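Friday, August. Cell 2 notebook, Flenero arm

Fault: gripper stops short on close, controller reports "grasp OK" with nothing held. Third shift in a row with this one in the log. Nidia Bedoya asked for it in writing before anyone touches the firmware again.

Setup: Flenero on the low stand, Drolholm gripper, wrist camera on, floor pick routine. Object is the teal charger with its cable attached. Speed limit on, guard closed, key with me.

09:40. Cold start, homed the gripper. Jaw position reads 0 closed, 2,000 open, as it should. Ten minutes of opening and closing on air, no fault.

10:15. First floor pick. Jaws stopped at 1,435 and the controller set the grasp flag. Arm lifted, charger stayed down. Log shows motor current over threshold for one sample only. Threshold is still 500, same as before the Shenoy update.

10:30. Repeated with the charger body alone, cable held clear by hand before closing the guard. Good grasp, good lift. Repeated with the cable loose. False grasp again, jaws short of the body.

11:05. Swapped the gripper lead for the spare. No change. Put the original back.

First guess was the cable getting under a fingertip and loading the motor. Doesn't hold up. I ran the jaws closed with no object at all, wrist tipped to floor-pick pitch, and got the same current spike near the same position. On air with the wrist level, no spike. So pitch matters and the cable may only be making it worse. Suspect the harness pulling tight at the wrist clamp, or the right finger carriage binding under side load. Have not separated the two.

Safety note: with the flag set the routine goes straight to lift and then to the handover pose at full travel. If the jaws have a cable and no body, the plug end can swing. Handover pose is disabled in the Flelia script until this is closed. Do not re-enable it from the pendant. 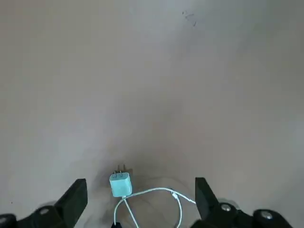 Wrist camera, jaws open, charger and cable between the fingers.

13:20. Raised the flag condition from one sample over threshold to a sustained reading. The false grasp became a timeout at the same pitch. Better failure, same cause.

Open:
- slacken the harness at the wrist clamp, rerun at floor-pick pitch
- right finger off, check carriage for play and rub marks
- ask Nidia whether the old clamp spacer was refitted after the update
- leave threshold at 500 until the first two are done

Arm parked, air off, tag on the pendant.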